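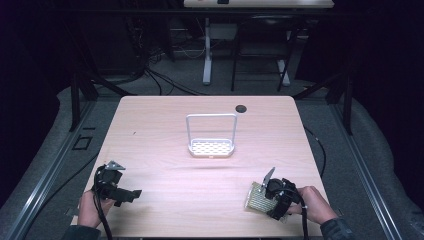
Item 1. Supplies for the kitchenette and wash-up area. The meeting opened at 4.10 pm with the question held over from March, whether to keep buying sink caddies for the four floors or go back to dishes and trays. Radomir Radulović had tried the Gasetti caddy on level two and was in favour of it. It is white plastic with an upright handle over a shallow tray, and the tray floor is slotted, so water can run through to whatever is underneath. Members liked that it can be lifted with one hand when the bench is wiped. Two members thought the tray too shallow for a bottle of detergent and a brush together. It was agreed that the caddy is for scourers and cloths only, and that detergent stays on the shelf.

Moved that one caddy be bought for each sink on all four floors. Carried, one against.

Item 2. Scourers. The yellowish-tan mesh pads are to remain the standard pad for mugs and plates. They are not to be used on the non-stick pans on level three, two of which have been scratched and will need replacing. Pads to be changed every Tuesday by whoever is on the roster. Old pads go in the general rubbish, not under the sink.

Item 3. Budget. The kitchen line for the year is $3,206, of which $1,082 has been spent. The caddies, pads and new pans were quoted by Alvarado at $257 including delivery. A second quote from Illard had not arrived. Agreed to accept the Alvarado quote if nothing is received from Illard by Friday noon. R. Radulović to place the order.

Item 4. Dishwasher, level one. Still leaving grit on glasses. The filter was cleaned last month and it made little difference. A replacement would cost around $3,000 and can't be met from this line. Referred to the building meeting.

Item 5. Tea towels. Flultorari will collect the laundry fortnightly from next month. Towels to be left in the bag behind the level one door by 9 am. Colour coding was discussed again and left as it is.

Item 6. Other business. The fridge on level four needs a new door seal. Unlabelled food will be thrown out at the end of each week, as before. A request for a second kettle was declined.

Meeting closed 4.55 pm. Next meeting in the level two kitchenette, same time.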